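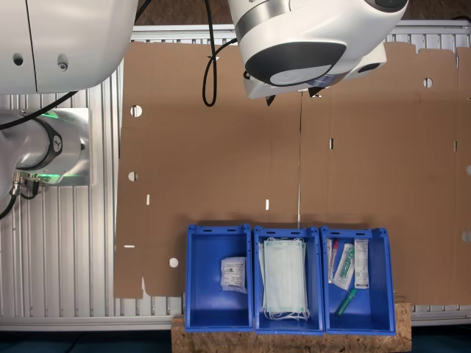
The new box, still flat, with the blue bins lined up below it.

Boxes, bins and one very long fold

Mon 2 May

I have been promising a piece about the new boxes since the winter issue, and every month something more urgent has bumped it (the parking thing, the other parking thing). So, cardboard! If you don't pack kits for a living you may want to skip ahead to the lunch menu, and I won't be offended.

For anyone who joined the Senlow office after November, the kits used to go out in a plain brown carton with a taped bottom. You know the type. You made a cube, you ran tape across it, you turned it over, and by the end of the afternoon there was tape on your sleeves and on the radio. I was fond of those cartons in the way you get fond of a bad car. We were still getting through 3000 of them a year, though, and the tape was costing us more than I'd have guessed before I saw the invoice.

The new ones come from Zurkorex and they arrive as a flat sheet that looks like a sewing pattern. Look at all those holes and slots! When the first bundle came in I laid one on the floor of the stockroom and walked around it, and I could not tell you which side was up. There are round holes down the left flap and another over on the right near the top, plus little rectangular slots here and there, and one edge is notched with tabs like a jigsaw piece. The first time I tried folding one I ended up with something like a hat. Abhishek Rathore put his together in less time than it took me to find the instructions, and then very kindly took it apart again so I could watch.

What finally worked for me was to stop looking at the holes. Go by the creases. The long vertical ones split the sheet into panels, and if you bend every one of those first, just to wake them up, and then let the sheet lie flat again, the whole thing gets a lot more willing. Bend them all the way, too. I was being delicate with it for the first week, as if it was a birthday card, and half-bent creases are exactly how you get a box that leans. Put your forearm on it and press.

Then do the sides, then the tabs. If a tab doesn't want to go in its slot, back up a step and check the crease beside it before you push any harder. I tore two learning that and they are now under the wobbly table by the window.

Give yourself room as well. One sheet open takes up pretty much a whole work surface, and this is the part that caught us out, because with the old cartons you could stand a stack beside you and fill them practically on your lap. Now it's box first, everything else along the front edge or out of the way. I've got into the habit of clearing my mug, my phone and my scissors before I open a sheet, having slid all of them onto the floor at one time or another (the mug is fine, thanks for asking).

Which brings me to the bins. I love the blue bins. They are the right height to reach into without looking, they sit side by side without sliding apart, and you can see when one is getting low from across the room, provided you remember to look. Ojala Street has been using gray ones and I've told them what I think about that.

A few things on filling them, mostly notes to myself. Masks go in as a stack, flat, all facing the same way. I don't mind which way the ear loops hang as long as they hang together, and in the photo they're dangling at the bottom, which suits me fine. What I can't bear is a bin of masks that somebody has dropped in by the handful, where you pull at one loop and four come up with it like a magician's handkerchiefs. It takes a minute to square up the stack before it goes in and you get that minute back before the first coffee.

The small sealed packets are different, and I've changed my mind about these. I used to want the bin crammed full. But they're slippery, they creep over the side, and when they're piled up the labels end up facing every way except the way you need. So now I'd sooner see a few at a time, label side up, topped up from the carton on the shelf. If you come along and there's just one left in there, like in the picture, please be a good neighbor and refill it! The cartons live on the second shelf, left of the door, and they hold 24 packets each.

Old bins that have cracked can go back to me and I'll swap them. Please don't tape them. We are trying to get off tape.

A word on storing the flat sheets. Keep them lying down. Standing them on end against the wall seems like a great space saver until the bottom edge curls, and then the tabs on that side never quite line up again. We found that out with most of a bundle in the damp week and ended up using them to line the bottom shelves. There were 291 sheets left in the stockroom when I looked on Friday, which should see us through to the next delivery if we don't have another damp week.

Also, scraps. The little punched-out circles get everywhere. I've found them in my shoes and one in a sandwich. There's now a tub for them next to the paper recycling, and if anybody has children who would like a very large number of brown cardboard circles for craft purposes, please, please come and see me.

Abhishek is going to run a folding session in the Kokora room at 8 on Thursday, before the phones start. Bring coffee, and bring a sheet from the stockroom so we're not all fighting over the same one. I'll be there with my hat. If you've worked out a faster way of doing the long side then come and show us, as I'm sure mine still has one turn in it more than it needs.

Next month, labels, and why the printer on the first floor only works for Thursday people.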